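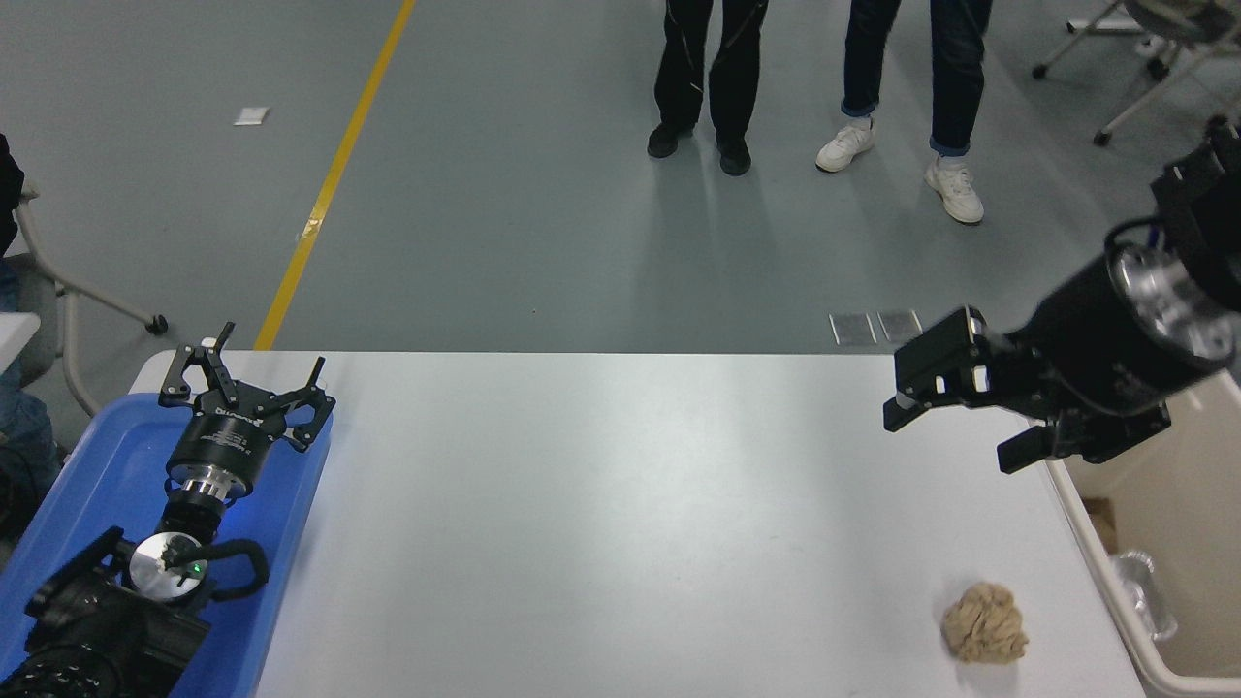
*White table, blue tray at the left end.*

**Ticket 2598 / label printer drops off wifi, bench 3**
Opened by: Oliwia Krawczyk
Assigned: Imtiaz Sheikh
Status: open, waiting on parts

**Problem:** Kovico label printer loses network after lunch most days. Jobs pile up in the queue then all print at once when its power cycled. Got 110 shipping labels in one go yesterday, half of them duplicates.

**Tried so far**
- restarted printer, fine for an hour, gone again
- new network cable to the wall. Same
- moved it off wifi completely, still drops, so not the wifi (title is wrong, leaving it)
- cleared queue on the print server. 1,778 stuck jobs in there, oldest from July!!
- firmware update fails at 100 percent, says "retry later"

**Jan notes (IS)**
Lease time on the printer was set to something silly. Gave it a fixed address. Held overnight, dropped again mid morning. Switch port shows errors climbing, moved to the next port over, errors followed the printer. Network card in the printer looks like teh suspect.

Renata at Skisten says they have a spare card, sending it with the next Mazurek delivery. Needs a PO number, Oliwia can you get one.

**Workaround:** print from the front desk, pick tray 2. Dont resend a job if it looks stuck, call me first.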